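The Second Life of the Household Cloth

My grandmother kept her kitchen towels in a drawer that stuck. You had to lift and pull at the same time, and if you got it wrong the whole front came off in your hand. Inside were towels in every stage of life: stiff new ones she was saving for company, soft ones with the pattern washed away, and at the very back a pile of squares that had once been towels and were now for windows, shoes and the dog.

I thought of that drawer a lot this past February, when I spent two weeks in Gutham learning to knit cloths from a woman who has been making them most of her life. Ha-neul Won teaches out of a former shoe store on the main street, with the old slanted stools still bolted to the floor. Her class has eight places and a waiting list. People come expecting scarves. What they get is a ball of plain cotton, a pair of short needles and the news that they will be making something to wipe the counter with.

"If you start with a sweater, you're scared of it for a year," she told us on the first evening. "Start with a thing that's going to get tomato sauce on it."

I can't tell you how freeing this is! I have been a nervous knitter since high school, forever ripping back rows to fix a stitch only I could see, and here I was, turning out lumpy rectangles and being told they were perfectly good. And they were. A garter stitch cloth in cotton drinks up water like nothing I've bought in a store, and all those little ridges are great at getting dried oatmeal off a bowl.

There's more to cotton than I knew. The yarn we used came from Sorneo, a small mill that spins it a bit thicker than most and leaves it undyed, so it runs from cream to the color of weak tea depending on the batch. It feels almost stringy on the ball. Knit it up and it's a little stiff, like a new pair of jeans, and Ha-neul's rule is that you aren't allowed to judge a cloth until its fifth wash. She keeps a basket of old ones for students to handle, and it's a joy to dig through – the heavy, squashy ones at the bottom have been boiled, bleached by the sun and darned, and everyone wants to take them home.

The darning was what I fell for in the end. On the evenings when my hands were tired I sat with Priya Chaudhary's little booklet on mending, a stapled thing passed around the class until the cover fell off. Chaudhary learned from her aunts in a house where anything woven was mended as a matter of course, and she writes about holes with real affection. A hole near the edge is an easy fix. A hole in the middle wants patience and a good lamp. Thin places, the ones you can see daylight through, should be caught early, with a running stitch back and forth before they give way.

I tried it on one of my own towels, a sad striped thing I'd meant to throw out, and it took me a whole evening and most of a pot of coffee. The patch is crooked. I love it more than anything else in the kitchen.

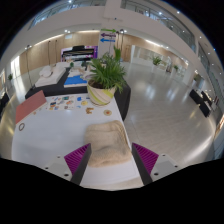 Then there's the washing, which people argue about with surprising heat. Ha-neul is a hot-water person. She skips fabric softener entirely, and I've come around to that, as it leaves a coating on the cotton and the cloth just pushes water around the counter. Half the class swore by a splash of white vinegar in the rinse. The woman on the stool next to mine dries hers flat on the porch rail all winter and brings them in stiff as cardboard, then rubs them between her hands until they give. I tried this at home and it works, though my porch faces the street and I got some looks.

Where you buy your cotton matters less than you'd think, but if you get the chance, go to a shop and squeeze a few. In Gutham that means Javari, two doors down from the class, where the yarn is stacked up to the ceiling and you need the step stool for anything interesting. Look for a yarn with some twist to it. The very fluffy kinds are lovely for a baby blanket and hopeless near a sink – they shed on the glasses and pill within a month.

As for a pattern, you hardly need one. Cast on enough stitches to make it a bit wider than your hand is long, knit every row until it looks square, and bind off loosely. Leave a tail long enough to crochet into a loop if you like to hang things up. I'm on my ninth now, in a mossy stitch I picked up on the last night, and I've already promised it to my sister, who has a new apartment and only paper towels.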